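Refitting a club sports hall floor — sprung timber or roll-out vinyl?

Posted by Lalimov

Hello all. Our badminton and netball club has finally got permission to redo the hall, and I've been handed the flooring because I once laid a kitchen. The playing area is 406 square metres over old concrete. Rudd have quoted for a sprung timber floor, and Stolinberg for a padded vinyl one at a good deal less.
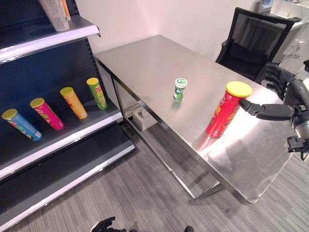 The netballers want timber, the badminton lot say vinyl is kinder on the knees, and I just want to get it right! Has anyone lived with either?

Derek Greenwood

We went for sprung timber in a slightly smaller hall and I'd do it again — lovely under the feet, and it can be sanded and relined when the courts change. Do get a damp test on that concrete first, though. Ours held things up by 3 weeks while the membrane went down.
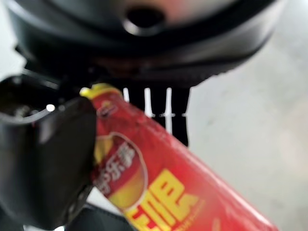

Ask both firms which shock absorption class they're quoting for, too, and get it in writing.

Zekurside

vinyl. ours gets mopped every Saturday and still looks fine 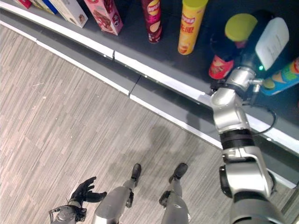 Shelf unit and floor, seen from above

Oh, and check the door clearances, we had to trim 2 of them.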